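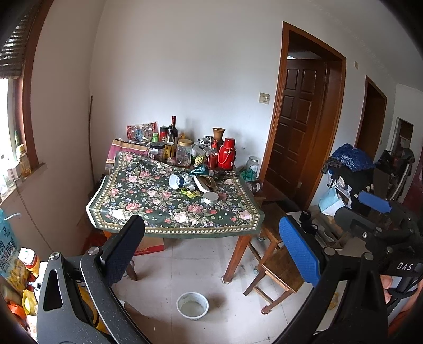 A crowded wooden table, with bottles and jars among the things on it.

ELVILLE KITCHEN PROJECT ASKS HOUSEHOLDS TO BUY NOTHING BEFORE THEY TIDY

ELVILLE, 15/05/2026. Paredes, the home-help cooperative, today opened registration for The Table First, a summer program for households whose kitchen table has turned into a storage shelf. The program sells no bins, labels or matching jars. It also makes no claim that a clear table will improve anyone's sleep, marriage or grocery bill.

"We have all read those promises, and I have yet to see the evidence," said Celeste Daza, program lead at Paredes. "What I can promise is a table you can eat at. Whether it stays that way until August is a fair question, and we plan to ask it."

The cooperative ran a trial over the winter with 43 households in Elville. Each had one visit of two hours, limited to the table and the floor under it. Cupboards were left alone. Paredes is publishing the results as they came in, including the less flattering part: when staff called back six weeks later, 16 of the tables were full again.

"People in this business like to show you the after," said Rodel Galang, who made most of the trial visits. "I'm more interested in the before, when a wine bottle is standing next to a thermos and there's a jar of something dried in the middle. Ask why each thing is there and you often get a decent answer. It's just that all the answers ended up on the same table."

Galang's method is plain. Lids come first. A loose lid is matched to its jar or put in a box by the door, and the box goes out at the end of the visit. Foam trays and empty wrappers are next. Bottles are then stood together and read one at a time, a step that Galang says takes longer than anyone expects. The tablecloth is shaken out last, and only if the owner wants it kept on. Most do.

Windowsills count as part of the table under the program's rules. In the trial, staff found that bottles cleared from one tended to turn up on the other within a day. Cardboard boxes stored underneath are opened, but their contents are not sorted unless the household asks.

Paredes also spent part of the trial testing a popular remedy. Twelve of the households were given a set of stacking containers from the supplier Vodier, bought by the cooperative at full price. Their tables filled up again at much the same rate as everyone else's. Several of the containers were on them.

"I don't hold that against the containers," said Domingo Ibarra, who keeps the cooperative's records. "They are well made. But twelve kitchens is a small group, and I wouldn't build a sales pitch on it in either direction."

The summer round has places for 600 households. A visit is free for residents of Elville and the neighboring town of Isby. The program is paid for by a grant of $4000 and by Paredes members, who are donating their hours. Sebastián Painemal, who coordinates visits in Isby, said he had doubts about the target.

"It's a lot of tables," Painemal said. "If we reach half of them and do the work properly, I'll be satisfied. I would sooner say that now than explain it in the fall."

Households that register will be asked to leave the table as it is before the visit. They will not be asked to send photos, keep a diary or download anything. A follow-up call will be made in August, and the number of tables that filled up again will be published with the rest of the results.

Registration is open at the Paredes office in Elville and by phone during office hours. Evening visits are available on request.

About Paredes
Paredes is a member-owned home-help cooperative based in Elville. Its members provide cleaning, cooking and household sorting in Elville and Isby.

Press contact
Bautista Orellana, Paredes, Elville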